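Lounge and Common Room Attendant (part-time)
Podside, Nollness site
Reference 583

Podside runs shared work lounges for small firms. We are looking for one person to look after the seating areas at our Nollness site, starting in August. The job is 13 hours a week, split into early shifts that begin at 6:30 a.m. and finish before most members arrive.

Most of the work is with soft furnishings. You will straighten sofas, put throw pillows and blankets back in place, change covers and keep a simple record of what needs cleaning or repair. The building has 37 seats in its lounge areas, spread over two floors. 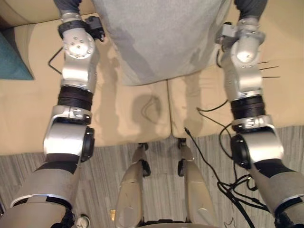 Covers are changed on a fixed rotation and go out to Lehner, our laundry contractor, in numbered bags. You will strip and bag the used ones, check the returned ones against the slip and put them back on. Anything with a torn seam or a broken zipper goes on the repair shelf with a tag. Sewing is not part of the job.

Floors are vacuumed by the evening cleaners, but you will be expected to pick up what has dropped during the night and report stains. Pillows do not stay on the floor – they go back on the sofas before the doors open.
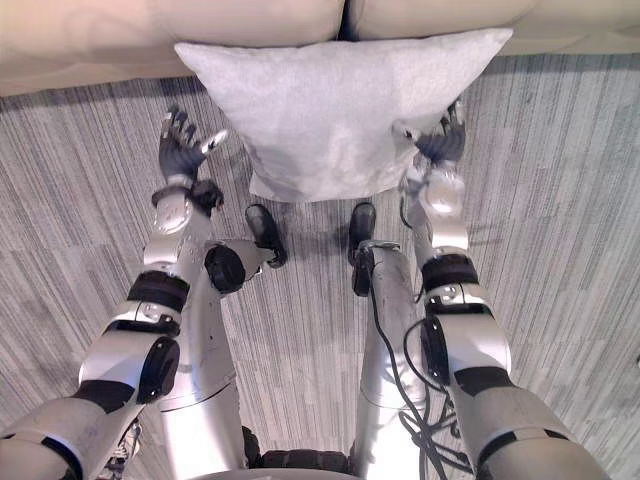

You should be able to lift 30 pounds, kneel and bend for most of a shift, and work alone without much supervision. Experience in hotel housekeeping or furniture retail is useful. We will train someone who has neither.
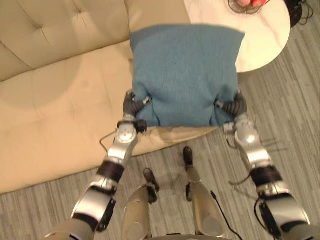 Each lounge has its own layout sheet, and new staff follow it closely for the first month. Members move things every day, so expect to repeat the same steps each morning. Where a room has a beige tufted leather couch, the blue cushion belongs on it, and the round marble side table is wiped with a damp cloth only. Sprays stay in the closet.

Pay is hourly and is discussed at interview. Work shirts and gloves are supplied. Parking is free in the Clalell lot across the street.

To apply, send a short letter and the name of one former employer to Edeltraud Schmieder, Podside, Box 176, Nollness. Put the reference number on the envelope. Interviews take place on site and include a short paid trial in one of the lounges.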